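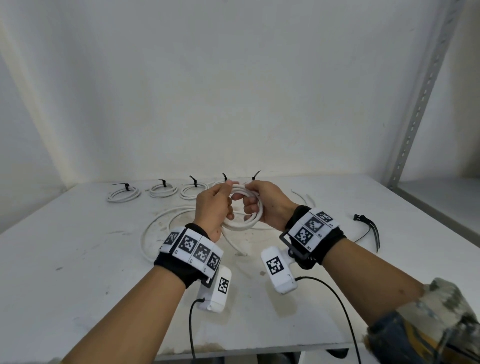

4. 연결 케이블 감기와 묶기

Ernola 연결 케이블은 설치할 때보다 철수할 때 손이 더 많이 갑니다. 행사가 끝나고 다들 지친 저녁에 상자 하나에 몽땅 쓸어 담고 싶은 마음은 저희도 잘 압니다. 저희도 그렇게 했고, 다음 설치 날 아침마다 흰 줄 뭉치를 붙들고 한참을 씨름했으니까요. 그래서 이번 판에서는 케이블 정리를 따로 떼어 한 장으로 만들었습니다. 처음 해 보시는 분은 순서대로 천천히 따라오시고, 익숙하신 분은 4.3의 주의 사항만이라도 한 번 훑어봐 주세요.

이 장은 기본 구성에 들어 있는 흰색 연결 케이블(길이 2 m, 부품 번호 2476)을 기준으로 썼습니다. Drevent 연장선은 굵기가 달라 감는 지름도 달라지므로 6장을 보시기 바랍니다.

4.1 시작하기 전에

준비물은 많지 않습니다.

- 정리할 케이블
- 검은색 케이블 타이(한 봉에 100개)
- 마른 천
- 끝이 뭉툭한 니퍼
- 라벨과 유성펜(선택)

작업대는 폭이 약 800 mm만 되어도 충분합니다. 넓을수록 좋기는 한데, 너무 넓으면 팔을 멀리 뻗게 되니 몸에서 가까운 쪽을 작업 자리로 쓰고, 다 묶은 것은 안쪽 가장자리에 한 줄로 세워 두는 배치를 권합니다. 풀린 케이블과 묶은 케이블이 섞이기 시작하면 방금 감은 것을 또 집어 드는 일이 꼭 생기거든요.

주의
모든 케이블은 전원에서 분리한 뒤 정리하십시오. 조명 쪽 플러그만 뽑고 벽 쪽을 그대로 둔 채 감으면 안 됩니다. 방금까지 사용한 케이블은 손으로 만져 보아 온기가 없을 때까지 펴 두십시오.

4.2 엉킨 케이블 풀기

1. 엉킨 뭉치를 작업대 한쪽에 내려놓고, 손바닥으로 가볍게 눌러 넓게 펼칩니다. 들고 흔들지 마세요. 흔들면 풀리는 것 같아도 안쪽 매듭이 오히려 조여집니다.

2. 밖으로 나와 있는 끝을 하나 찾습니다. 여러 개가 보이면 가장 위에 얹힌 것부터 시작하시면 됩니다. 끝이 하나도 안 보인다고 당황하지 마시고요, 뭉치를 통째로 뒤집으면 대개 하나쯤은 나타납니다.

3. 한 손으로 뭉치에서 빠져나온 자리를 잡고, 다른 손으로 끝을 조금씩 빼냅니다. 이때 두 손 사이의 간격을 짧게 유지하는 것이 요령입니다. 간격이 길어지면 힘이 어디에 걸리는지 손끝으로 느끼기가 어렵고, 급한 마음에 확 당기게 되는데
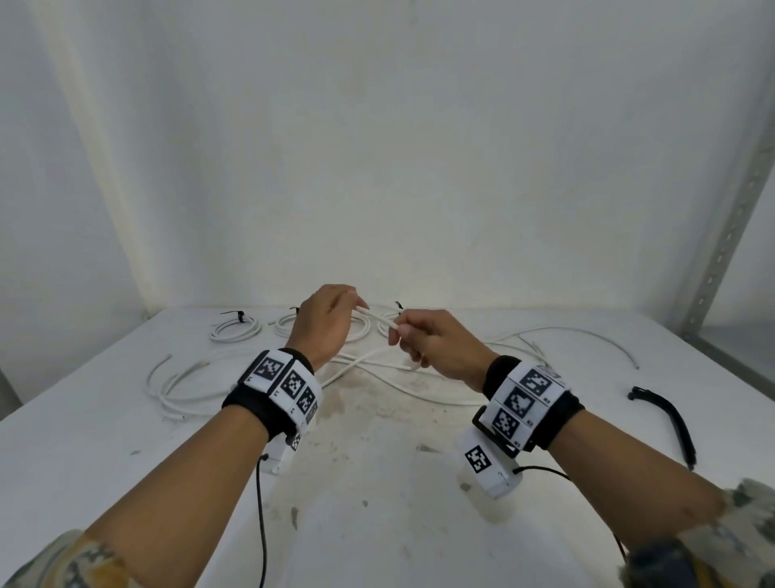
그렇게 당기면 플러그와 피복이 만나는 목 부분이 제일 먼저 상합니다. 뻑뻑하다 싶으면 당기던 손을 멈추고, 걸린 고리를 찾아 손가락으로 벌려 준 다음 끝을 그 사이로 통과시키세요. 시간이 걸리는 것 같아도 결국 이 편이 빠릅니다.

4. 한 가닥이 완전히 빠지면 마른 천으로 감싸 쥐고 처음부터 끝까지 한 번 훑어 줍니다. 먼지도 닦이고, 눌린 곳이나 갈라진 곳이 있으면 손에 걸립니다.

5. 상태가 의심스러운 케이블은 감지 말고 따로 빼 둡니다. 피복이 벌어져 속선이 보이는 것은 테이프로 감아 다시 쓰지 마시고 교체해 주세요.

참고
두 사람이 함께 정리할 때는 한 사람이 풀고 한 사람이 감는 쪽이 편합니다. 한 뭉치를 양쪽에서 동시에 푸는 것은 의욕은 좋지만 권하지 않습니다. Cosgrove 회관에서 철수할 때 저희가 그렇게 해 보았다가, 서로 반대편에서 같은 가닥을 한참 당기고 있었습니다.

4.3 감기

1. 플러그 쪽 끝을 주로 쓰지 않는 손의 엄지와 검지 사이에 끼웁니다. 끝은 손가락 한 마디쯤 밖으로 나오게 남겨 두세요.

2. 다른 손으로 케이블을 끌어와 손바닥만 한 고리를 만들고, 엄지 밑으로 넣어 잡습니다. 남은 케이블은 작업대 위에 느슨하게 늘어뜨려 두면 됩니다. 바닥으로 떨어뜨리면 무게 때문에 꼬임이 생깁니다.

3. 고리를 하나 더할 때마다 케이블을 엄지와 검지로 살짝 굴려 꼬임을 풀어 줍니다. 처음에는 손이 따로 노는 느낌이 들 텐데, 몇 가닥만 감아 보시면 금방 몸에 익습니다. 고리가 자꾸 8자 모양으로 뒤집힌다면 굴리는 방향이 반대인 것이니 방향만 바꿔 보세요.

4. 고리의 크기를 비슷하게 맞춰 가며 끝까지 감습니다. 자로 잰 듯 똑같을 필요는 없습니다. 상자에 세워 넣었을 때 옆 묶음에 걸리지 않을 정도면 됩니다.

5. 마지막 끝을 고리 바깥쪽에 나란히 붙이고, 손 전체로 묶음을 감싸 쥐어 모양을 잡습니다.

주의
손가락이나 팔꿈치에 팽팽하게 휘감지 마십시오. 빠르기는 하지만 속선이 한 방향으로 계속 비틀립니다. 연필 굵기로 꽉 조여 감는 것도 마찬가지입니다.
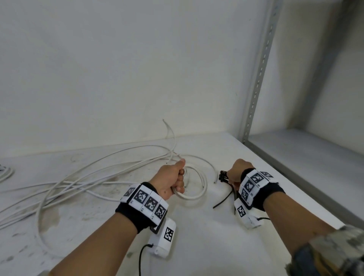 4.4 케이블 타이로 묶기
글 Fabrice Coste · 감수 Ewan Wihongi
2022년 3월 2일 고침

타이 묶는 법까지 설명이 필요하냐고 물으시는 분들이 계십니다. 그런데 Pruldale 창고로 되돌아오는 케이블을 보면, 감기는 예쁘게 감았는데 타이를 너무 세게 조여 자국이 남은 것이 의외로 많습니다. 그래서 조금 길더라도 적어 둡니다.

1. 타이를 봉지에서 하나씩 꺼내지 말고 한 줌 미리 꺼내 둡니다. 머리 쪽을 가지런히 모아 쥐고 하나씩 뽑아 쓰면 봉지를 뒤적이느라 감아 놓은 고리를 놓치는 일이 줄어듭니다.

2. 감은 케이블을 한 손에 쥔 채 타이를 고리 안쪽으로 통과시켜 모든 가닥을 감쌉니다. 맨 바깥 가닥 하나가 빠지는 경우가 많으니 조이기 전에 눈으로 확인하세요.

3. 꼬리를 머리 구멍에 끼우고 천천히 당깁니다. 묶음이 흐트러지지 않으면서 타이를 손가락으로 돌릴 수 있을 만큼이면 알맞습니다. 공구로 당기지 마십시오.

4. 꼬리는 위로 향하게 둡니다. 보관 상자에서 집어 올릴 때 손잡이처럼 쓸 수 있습니다. 잘라 내고 싶으시면 머리에 바짝 붙여 자르세요. 어중간하게 남은 단면은 꽤 날카로워서 손등을 긁히기 쉽습니다.

5. 라벨을 쓰신다면 꼬리에 감아 붙입니다. 케이블 피복에 직접 붙이면 나중에 끈적임이 남습니다.

참고
일반 타이는 한 번 쓰면 끝입니다. 일주일에 여러 번 설치와 철수를 반복하신다면 벨크로 끈으로 바꾸셔도 좋습니다. 다만 12월처럼 행사가 몰려 케이블이 여러 팀 사이를 오갈 때는 중간에 풀렸는지 금방 알 수 있는 일반 타이가 저희는 더 편했습니다.

4.5 풀 때와 보관할 때

타이를 끊을 때는 반드시 머리 부분에 니퍼를 대고, 날이 케이블 반대쪽을 향하게 합니다. 칼은 쓰지 마세요. 급할 때 가위로 가닥 사이를 비집는 것도 참아 주셨으면 합니다.

묶은 케이블은 상자에 한 층으로 세워 담고, 그 위에 무거운 것을 올리지 않습니다. 받침대나 클램프는 같은 상자에 넣지 마시고 원래의 칸에 돌려놓아 주세요. 끊어 낸 타이 조각은 작업대에서 모두 쓸어 내고 나서 다음 케이블을 올립니다.

오래 보관했던 케이블은 고리 모양이 배어 있어 바닥에서 들뜨기 쉽습니다. 설치 전날 밤에 타이를 풀어 평평한 곳에 펴 두시면 다음 날 한결 얌전해집니다. 바닥에 고정하는 방법은 5장에 이어집니다.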